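Courses > Work and Automation > Week 3 handout
Search this site Go

Week 3: Who grades the fruit?
Notes for the Tuesday group. R. Bolger

The Rallwood packhouse had 34 graders before the arms came in. Management said the job would become "more interesting". Graders now clear jams and sign for whatever the arm decides, and opinions differ on how interesting a signature is.

Points to bring:
- Uthai Bunnag graded by hand and eye. Who owns that knowledge once it has been copied?
- Pay went by the crate. What should it go by now?
- If the arm passes a bad apple, whose name is on the sheet? (Read the Sustbridge agreement, clause 3. It is short and still manages to dodge this.) 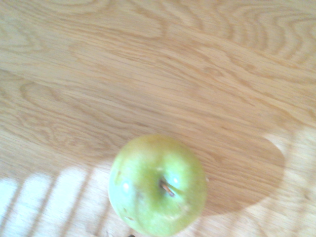

Fig. 1. Green apple, stem upwards, with a faint brownish mark near one side. Pass or reject?

Write your answer down before you compare it with your neighbour's.

Shares 3 | Comments 0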